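# Why Can't You Just Stand Next to the Goal?

Soccer has seventeen laws. Sixteen of them can be explained to your grandmother during a commercial break. The other one is offside.

Let's try it anyway.

Imagine you play for Brarkenholm. Your team is losing 2-0 to Uniyal, and you have a brilliant idea. You will walk down to Uniyal's goal, stand beside the goalkeeper, and wait. Sooner or later somebody will kick the ball to you, and you will tap it in. Easy!

Lots of people had this idea before you. They were called goal hangers, and they were about as popular as they sound. So the law says you can't do it.

## The rule, slowly

Look at the moment your teammate kicks the ball to you. (Not when it gets to you. When it is *kicked*.) You are in an offside position if all 3 of these are true:

- You are in the other team's half.
- You are closer to their goal line than the ball is.
- You are closer to their goal line than the second-last defender.

The goalkeeper usually counts as the last defender, which is why everyone looks at the next one. Arms and hands don't matter. Heads, bodies and feet do, so a big nose could, in theory, ruin your afternoon.

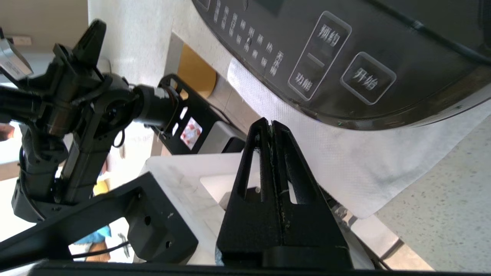
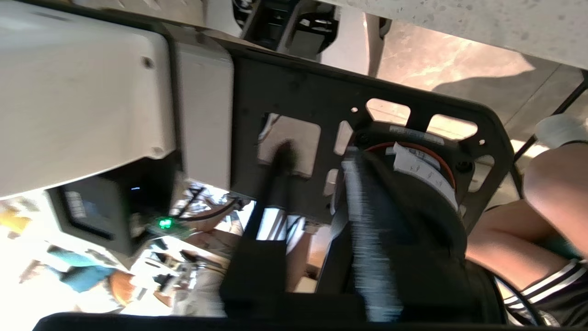
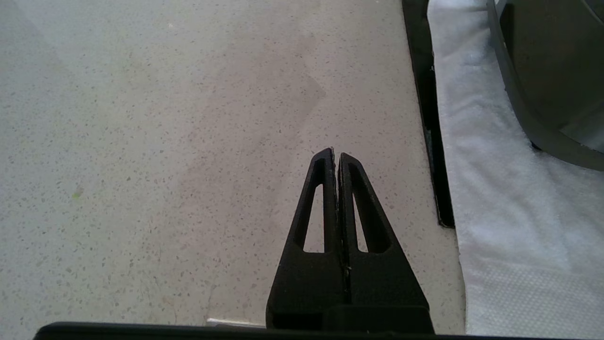
*Rice cooker controls, a motor on a black plate, and two black gripper fingers.*

## Being there isn't a crime

Standing in an offside position is allowed. You can stand there and think about lunch. You only get in trouble if you join in: playing the ball, blocking the goalkeeper's view, or getting in a defender's way.

There are also times when you can't be offside at all. If the ball comes straight to you from a throw-in, a goal kick or a corner kick, you are safe. Goal hangers, take note.

## Who decides?

The assistant referee runs along the side of the field with a flag and has to watch the kicker and the runner at the same time. Try watching two things at once that are half a field apart. Now try it with 3326 people yelling that you need glasses.

That was the crowd when Fokesel played Vestemik last August. Fokesel scored, the flag went up, and the goal didn't count. Half the crowd said the flag was wrong. It was the half wearing Fokesel scarves.

## Try it at home

Put two coins on a table for defenders, one for an attacker, and a pea for the ball. Slide the attacker past both defenders *before* you flick the pea forward. Offside! Now flick the pea first and then slide the attacker. That one is fine, and the attacker may score, unless somebody eats the ball.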